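Home Grippers Pads & Spares Workshop Notes Contact

Handen hand-held teaching gripper

I've been selling teaching tools for a while now, and the Handen is the one I reach for when I want to show a robot something quickly. You hold it, you do the job yourself, and the recording goes off to the arm later. No pendant, no leader arm bolted to the bench, no waiting for your turn on the real robot!

It's a plain two-finger tool. The fingers are flat black plates, screwed on, with a small square marker near each tip so the software can tell how far open they are. On the inside you get ribbed orange-yellow pads, and those pads are why I stock it. Smooth ones let a bottle turn in the grip (I had a whole afternoon of shampoo doing pirouettes) and the ribbed ones have been much kinder to me.

What I use it for, mostly, is shelf work — toiletries, cups, books, all the stuff that lives too close together at home. My best advice is to slow down. I did 300 takes of one tidying task at my normal speed and ended up throwing them out, then did 800 more at a pace that felt silly, and the arm copied those far better. Debora Barbieri at Antunes tests every batch for me and she goes even slower than I do.

A few things people write in to ask:

Will it work with my arm? If you run a Fevix or Zistov controller, yes, the export is built in. For anything else, send me the model and I'll tell you straight.

How long do the pads last? Mine went 3000 grips before I felt like swapping them. Spares come in pairs, and changing a pair takes me 15 minutes with coffee.

Can I still use remote control? Sure. I like to teach the main motion by hand and then drive the arm remotely for the fiddly corrections, especially soft things that change shape when you squeeze. Go easy on the grip with those, and close the fingers until the object stops sliding, then quit.

Left-handed? Me too, and the handle is the same on both sides.

The next batch ships in November. If you'd like one held for you, drop me a line with your controller type and how many spare pads you want in the box — I'll write back with a price, and I can usually tuck in a strip of extra printed markers if you ask. 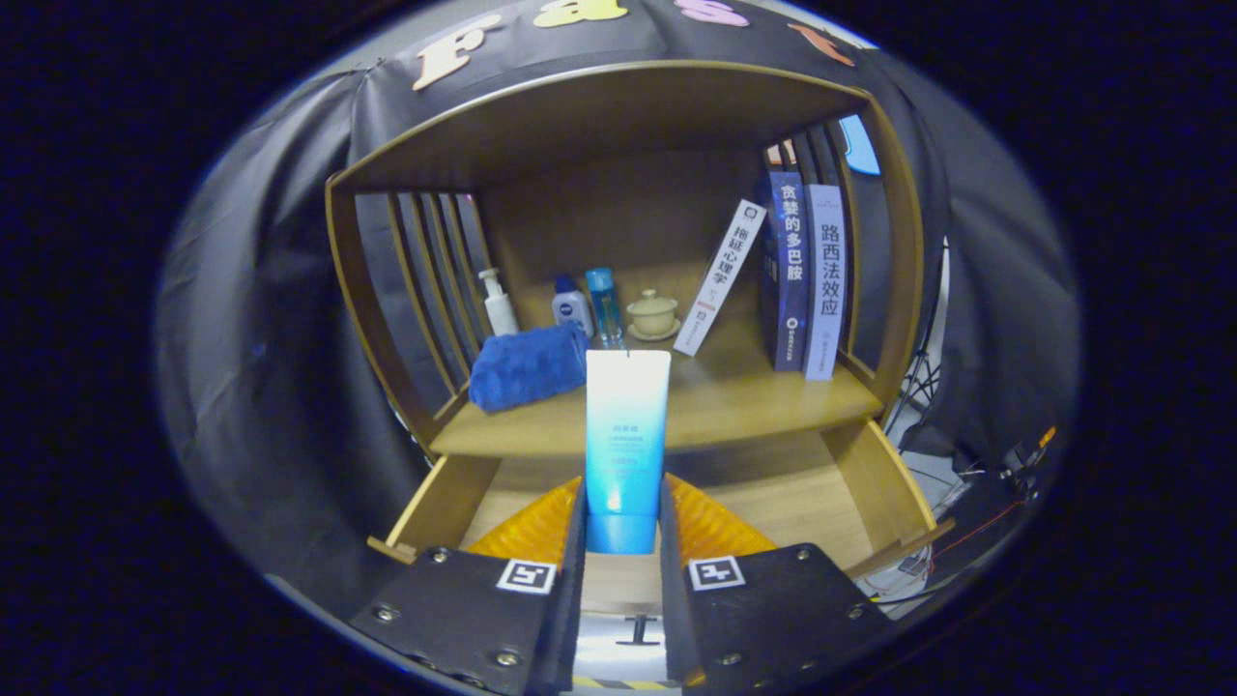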